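Week 6: Rooms, and What We Pay for Them
Notes for the second half of the housing unit
V. Overgaard

Last week ended with somebody asking why apartments have hallways. Good question, badly timed, as we had four minutes left. We start there.

1. The hallway

For a long stretch of history, in many big houses, you got to a room by walking through another room. If you wanted the far bedroom, you passed through the near one, along with whoever was in it. Privacy was something you did with curtains and a loud cough. The corridor changed that. It also took up floor that could not be used for anything except leaving.

Landlords noticed. A corridor costs as much to build and heat as a bedroom and rents for nothing. Keep this in mind when you read the Plasau plans in the packet. The first set has a long central hall in every unit. The second set, drawn after the accountants had been in, has a front door that opens onto the stove.

2. Useful floor and paid-for floor

Terms you need for the quiz:

Gross area: everything inside the outer walls, including the walls.
Net area: what is left once you take out walls, shafts and the closet with the water heater.
Usable area: the part of the net where a person could put a chair and not be in the way of a door.

Only the last one matters to the tenant, and it is the one missing from the listing.

Worked problem. A unit in the Plasau block is listed at 400 square feet gross. The net comes to 363, so 37 have gone into walls and shafts. Door swings and the path from the entry to the bathroom take another 19. What is the usable area? At a rent of 2000 a month, what is the tenant paying per usable square foot? (344, and $5.81. If you got $5.00, you believed the listing.)

3. Open plan

The reading here is the Tristetti chapter, which is short and cross. Tristetti's complaint is that taking out walls was sold as freedom and mostly delivered the smell of fish to the sofa. Arnardóttir takes the other side: fewer walls let a family decide for itself what goes where, and change its mind in May. Read both. You are allowed to find them both annoying.

Note that Arnardóttir's own plans keep one wide opening between the main room and the next, with a door at one side of it. Ask yourself if that is one room or two. Then ask what a listing agent would say.

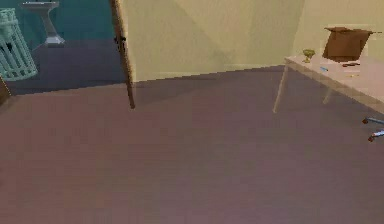

4. Color as a cheap wall

If you can't afford a partition, you can afford paint. A change of wall color tells people they have gone somewhere else, and it takes up no floor at all. It does not stop noise. The Bollix leaflet in the packet claims that it does, and I have left that page in so we can enjoy it together.

For next time

Measure the room you sleep in. Work out gross, net and usable, and bring the sketch on paper. Roommates may be drawn as fixed objects if they don't move much. Show the door swings; last year half the class forgot them and lived, on paper, in rooms they couldn't enter.

Sketches go in the tray outside my office before 4 p.m. The tray is the gray one. The other tray is for the printer.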